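4. Working at the table with the arms live

This section covers tabletop sessions on the Altari two-arm station. It assumes you have finished the set-up in section 3 and that the station passed its checks on the first try, or at least on a try you are willing to sign for.

4.1 Before you step up

1. Read the session card. If the card says "basket, cup, soft goods" and the table says otherwise, the card wins. Fix the table.

2. Push sleeves clear of your hands. Lanyards come off and go in a drawer. So do scarves, even in June, when the air conditioning in the Mathebula hall makes a good case for them.

3. Find the stop button and touch it. Looking at it from across the room does not count as finding it.

4. Say "stepping in" loud enough for the operator to hear, and wait for "go ahead." A nod is not "go ahead." Neither is a thumb, whatever Bongani Fourie tells you.

Note: Log the session number before you start. Number 139 was logged from memory after lunch and exists in 2 versions, both very confident.

4.2 Where to stand

5. Stand behind the table, facing the operator side, feet flat, arms down. Keep your hands on your own side of the back edge until the operator calls the handoff.

6. Treat a gripper that is holding something and a gripper that is holding nothing the same way. The open one is the one people reach past.

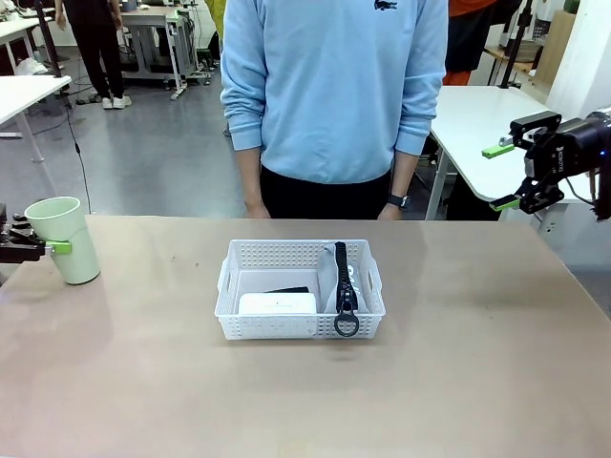

Fig. 4-2. Person behind the table, arms down; left gripper on the cup, right gripper open.

7. Do not lean over the basket to tidy it. An item that has slumped can stay slumped. If it bothers you, ask for a pause, and straighten it during the pause.

8. Check for anything that hangs over the rim: straps, cords, zipper pulls, rings. A loop or ring outside the basket can catch a finger pad on the way past, and then the whole basket goes along for the ride. Either tuck it in before the run or write "loose strap" on the card so the operator plans for it.

CAUTION: Never free a caught strap by hand while the arms are live. Call "stop," wait for the operator to repeat it back, then reach in.

9. People in the background stay in the background. Anyone who needs to cross behind you says so first. This includes people who are only getting their coffee.

4.3 Handoffs

10. The operator calls the handoff by naming the item and the side: "cup, left." Left means the robot's left. We held a meeting on this. It ran 84 minutes and we will not be holding another.

11. Offer an open palm below the item. Do not pinch, tug or help. If the gripper does not let go, leave your palm where it is and say "stuck."

12. Once you have the item, step back one full pace before you look at it.

4.4 Stepping out

13. Say "stepping out," move behind the floor line, and wait for "clear."

14. Record any contact between you and an arm, however light. Use Piter form 362. There is a box for "it barely touched me," added by Chantelle Mnguni after she got tired of reading it in the margins.

Note: Stations with the older Stunau controller take longer to settle after a stop. Wait for the tone. If you are not sure you heard the tone, you did not hear it.

2 comments
Share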